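Mail relay and domain inspection checklist
Site: Onunus, second-floor office and server closet
Inspector: Banafsheh Nazari
Period: October

1. Domain registration
Auto-renew on for primary domain: Yes
Auto-renew on for the two parked domains: No
Registrar contact address outside the domain it protects: No
Comment: The renewal notices go to an address on the primary domain. If the domain lapses, the notices lapse with it. Move the contact to the Safavi account before the next billing cycle.

2. DNS records
SPF record present and under the lookup limit: Yes, 9 lookups
DKIM key published and matching the signing key: Yes
DMARC policy set: Yes, p=none
Comment: The policy has been at p=none since setup. Reports are collected but not read. An old include for Vumix is still in the SPF record. Vumix no longer sends on our behalf, so remove it.

3. Filter and blocklist settings
Blocklist lookups time out safely: Partial
Wildcard answers from a blocklist treated as an error: No
Quarantine reviewed in the last 35 days: No
Comment: Quarantine held 3,464 messages at the time of inspection. Sorting by sender domain shows supplier invoices mixed in with the junk. Nilero must be set to ignore any list that returns a positive result for the test address 127.0.0.1. 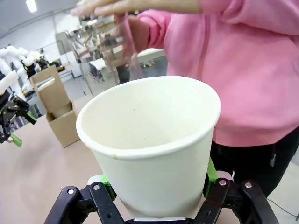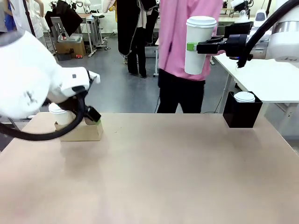
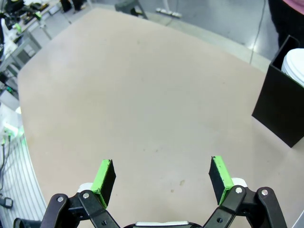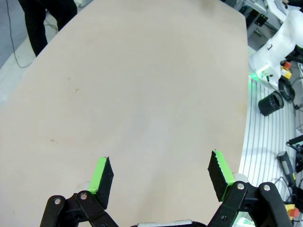

4. Relay hardware and closet
The relay runs on a single power supply and the spare has not been tested under load. Both network cables are unlabeled at the switch end. Drinks stay out of the closet with or without a cover, and that includes paper cups with white lids like the ones in the second picture. The door lock works. The temperature alarm sends its alert by email through the same relay, so it needs a second path by text message.

5. Backup and recovery
Configuration exported off the relay: Yes
Restore tested: No
Secondary MX accepts mail when primary is down: Yes
Comment: The secondary queues mail but does not run the recipient check. Bounces for bad addresses go out late.

Open items: 9
Result: Pass with corrections. Items 1 and 3 to be reinspected first.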